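Teaching the grippers: a gallery from the Closia bench floor

I went to see the people whose job is to show machines how to do the job. These are my notes, in gallery form, with one picture and the rest in words.

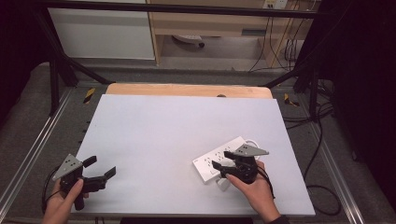

A gripper in each hand, a power strip and its plug on the white table.

Closia tests and repacks small electrical goods for other firms. It took on a system called Hedus last April, and the part of it that interests me is the part that never makes it into the brochure. Before a robot arm can pick up a power strip, a person has to pick one up, many times over, using the same sort of jaws the arm will have. So people who used to do the work with their fingers now do it with a pair of tongs full of electronics, and the recordings go off to be learned from.

Management calls this "moving up the value chain". I stood and watched for a morning and I am still looking for the chain.

The rest of the gallery is in words. I have kept the entries short, as I would for pictures.

The target
546 recordings per bench in a week. The figure is on a sheet by the door and it gets updated before lunch. The old packing line had a target as well, so I won't pretend that targets arrived with the robots. But a packer who had a bad hour could catch up by going faster. A recording done too fast is thrown out by the software and has to be done again, and the person doing it finds out the next day.

The hands
Everyone I spoke to brought up their hands before I did. Squeezing a handle is a different sort of tired from packing a box. One woman said it was like spending the day cutting a very long hedge. Closia has put in a break every 23 minutes, which sounds generous until you hear that resetting the table for the next run counts as a break. The firm says this is under review. It was under review in the spring too.

The cable problem
Power strips are a favourite here because they are awkward. The body is stiff and the lead goes wherever it likes. A person deals with that without thinking. Having to do it with two jaws on each side, slowly, the same way as last time but not exactly the same way, makes people think about it a great deal. Several told me they had got oddly good at it and were rather proud. I believe them. I would also like to see that pride turn up in the pay packet, and so far it hasn't.

The pay
Operators get an extra allowance for bench work. It is small, and it stops if they go back to packing. There is nothing at all for the recordings themselves. If a run made on a wet afternoon in spring is still being used to train arms in three other warehouses two years later, the person who made it gets nothing for that. I asked whether anyone had raised it. "It was noted," I was told, and I wrote that down because it is such a tidy little phrase.

The arms
There are 2 of them, behind a yellow gate at the far end, and they are called Avia. On the morning I visited one was working and one had its cover off. The working one packed power strips steadily for as long as I stood there, and I will give it that. It also stopped whenever a lead flopped over the side of the box, and then somebody walked over, tucked the lead in and pressed a green button. That somebody used to be a line supervisor. The button is now most of the shift.

The promise
The supplier, Lai, says an arm will get through 700 strips in a shift once it has learned enough. "Enough" has been moved twice. I don't say they are lying. I say that every time the date slips, the benches get another few months of recording, and the people at them are told their work is essential. Then the same people are told, in the same meeting, that it is temporary. I sat through the slides. Both words were on the one page.

What people like
In fairness, there is plenty. The benches are quieter than the line was. You can sit down. You can hear the person next to you, and the talk is good -- football, somebody's loft conversion, a long argument over whether soup is a meal. Two of the younger ones have started fixing the grippers themselves when a screw works loose, and want proper training in it. They have asked. Training would be the first thing I have seen in this whole business that leaves the workers with something they can take elsewhere.

What I asked on the way out
I asked what happens to the benches when the arms are finished learning. The answer was that there will always be new products, so there will always be new things to show them. Perhaps so. I noticed that the contracts for bench staff run for six months at a time, and the one for the arms runs for five years.

I have asked to come back in the autumn. If the answer is yes I'll add to this page.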